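4.2 Soaking and storage at home

Rattan canes dry out in heated rooms, and a dry cane is more likely to split at the tip. Most of the 46 owners we interviewed knew this, but they had very different ideas about what to do. All were adults who used canes with a consenting partner, and most had bought from small workshops. Of these workshops, Ramalho and Farard sent printed care notes with each order. Jaron gave advice only when a buyer wrote in to ask.

The printed notes agree on the main points. The cane should be soaked in plain water, wiped down, and hung straight until the surface feels dry. They disagree on how long to soak it. Ramalho says overnight for an unfinished cane, while Farard says an hour and warns that a varnished cane takes up water only at the cut ends. Macedo and Cunha reported the same disagreement in their earlier study of workshop leaflets, and they found no leaflet that said how to treat a cane with a leather grip.

Figure 1. Small bathroom with a bucket on the floor.

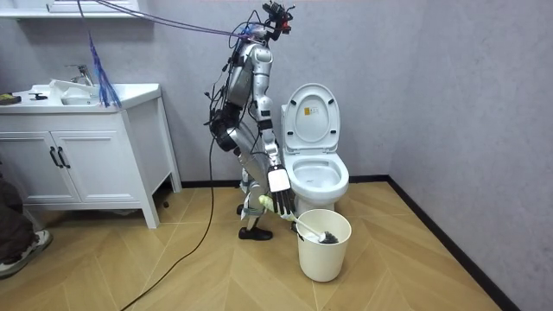

Owners chose a soaking place mainly by the length of the cane. Those with a bathtub laid the cane flat in it. Those without one stood it on end in whatever they had, and soaked the tip only. A round bucket on the bathroom floor beside the toilet, as in Figure 1, will hold the tip of a cane but leaves most of a full-length one above the water. Several owners turned the cane over halfway through to treat the handle end. Peixoto advises against this for any cane with a glued grip, and three owners in our group had lost a grip that way. Two others used a length of drainpipe capped at one end, which covers the whole cane and takes little space.

Storage was less of a problem. Hanging from a loop was the most common method, and 23 owners used it. The rest kept their canes in a closet, under a bed, or in a fabric sleeve. Canes left leaning against a wall had often taken a slight bend. Owners who kept them in a sleeve sometimes found mildew, mostly after putting the cane away too soon after soaking. We return to mildew in Section 4.3, together with the question of oiling.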